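Packaging and Materials: Notes for Unit 5, Blue Plastics

Hi all — these are my notes tidied up from the workshop, so forgive the odd half sentence. If you've got the Kan reader, we're on chapter 8, the bit on colour and surface finish.

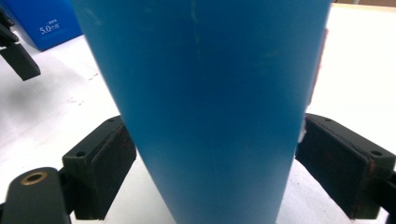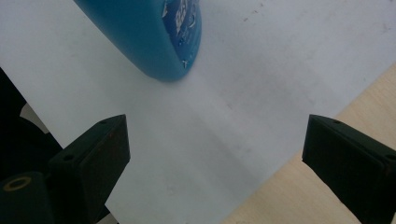

Blue is a fantastic colour to start with, and I get quite excited about it every year! Put a few blue plastics on plain white paper and you'll find your eye sorts them into families straight away: satin or glossy, greenish or closer to sky. I want you to write down the finish first and the colour second (everybody does it the other way round and then forgets the finish completely).

Things to bring to the next workshop:
Two plastic containers from home, any size up to 600 mL, rinsed please
A big sheet of white paper
A soft pencil

Stand each one up and sketch its outline, then lay it on its side and do it again. A taper that looks like nothing much upright can look enormous lying down. Label it however you like, but keep your shading light near the edges, where the colour deepens as the wall curves away.

The write-up is 1,000 words, not counting sketches, and the Jekulitz article is the one I'd lean on — the Starnotthorpe one is lovely but heavy going. Leave your drafts in the tray outside the Cillomness room by 5 pm.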